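Home » Projects » Rolling fingertips » Gallery

Rolling Fingertips: the gallery

A few people have asked to see more of the gripper since the write-up went online, so I've finally sat down with a pot of tea and put this page together. I'm the one who does most of the bench work on the project. Dennis Naylor looks after the learning side, and Bradley Hulme designed nearly every printed bracket you could point a finger at. If you want the maths, go to the Methods page, which Dennis keeps in much better order than I keep my bench.

The short version goes like this. Most two-finger grippers can squeeze and let go, and that's the lot. If you want to turn the thing you're holding, you have to put it down and pick it up again, or swing the whole arm about and hope nothing's in the way. We wanted to turn things right there in the grip, so we put a roller in each fingertip. Spin them one way and the object turns between them. Spin them the other way and it comes back. Simple enough to say at lunch!

The first set of fingers (we call that version Stockdale, after the street Bradley lived on when he drew it) had smooth rollers. They were lovely to look at and hopeless with anything glossy. A marker pen would just sit there while the rollers slid around on it, and I have an entire notebook page that says "slipped" down the left-hand side. We tried wrapping them in tape, then in a bit of bicycle tube, then in a different bit of bicycle tube. The tube was the best of a bad bunch but it crept sideways and bunched up at one end, and every time it did I had to stop the run and start the block over.

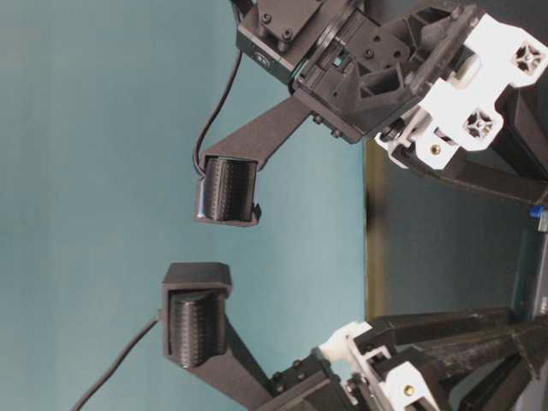

So the second version, Gristdale, got grooves. Bradley's argument was that the ridges would give the edges of an object something to catch on, and that we'd lose a bit of smoothness but could make that up in the controller. I was against it, for the record. I thought we'd get a nasty little bump every time a ridge came around and that the policy would learn to chase the bumps. I've since bought Bradley the coffee I owed him.

The other thing we changed was how we collect the training data. For Stockdale I sat there with a joystick and a second joystick, one for the squeeze and one for the roll, and I was terrible at it. My hands wanted to do both things together and the controls wouldn't let them. For Gristdale, Dennis built a little tabletop controller called Clukix that you pinch and twist with your thumb and finger, pretty much the way you'd roll a pencil. It took me a morning to get the hang of it. By the Thursday I was recording clean demonstrations faster than I could label them, and the labelling became the new thing to grumble about.

We ended up with 1407 demonstrations after throwing out the duds. A dud was any run where I dropped the object, bumped the table or sneezed (it happened twice, and you can see it in the force trace both times). The objects were whatever we could find in the kitchen and the colour-sorted drawers at the back of the lab — pens, dowels, bottle caps, a lip balm, a stubby screwdriver, and a length of aluminium tube that I grew strangely fond of.

The test itself is dull to watch and I won't pretend otherwise. The gripper picks up an object, the computer calls out a target angle, and the fingers have to get there and stay there without dropping it. We did 582 trials with the learned policy on Gristdale and it passed 577 of them. All five failures were bottle caps. They're so thin that there's hardly anything to hold, and once one starts to tip it's gone before the controller has caught on. Dennis thinks more demonstrations would fix it. I think a bottle cap is just a horrible shape for this job, and we've agreed to disagree until somebody does the experiment.

I should be fair and say those were objects the policy had already met in training. We've only just started on new ones, and I don't want to put a number on that yet. A wooden spoon handle went fine, a glue stick went fine, and a chess pawn went under the filing cabinet and may still be there.

If you're planning to build something similar, the best advice I've got is to sort out your cables before you sort out anything else. I lost most of March to one that kept working itself loose whenever the fingers opened wide, and it looked exactly like a software fault. Dennis rewrote a perfectly good driver on the strength of it. He has been very gracious about that.

Bradley is tidying up the print files and they'll go on the Downloads page under the Rarkcombe heading, which is the name we've given the whole project. He'd like to redo the roller housings first so they can be swapped without taking the finger apart, and I'm all for it, being the one who takes the fingers apart. The recordings will go up as well once I've finished checking the labels. I'm up to the dowels.

Questions are welcome through the contact form. I usually answer in the evening, after the last run of the day is done and the rollers are cleaned.

Back to Projects | Methods | Downloads | Contact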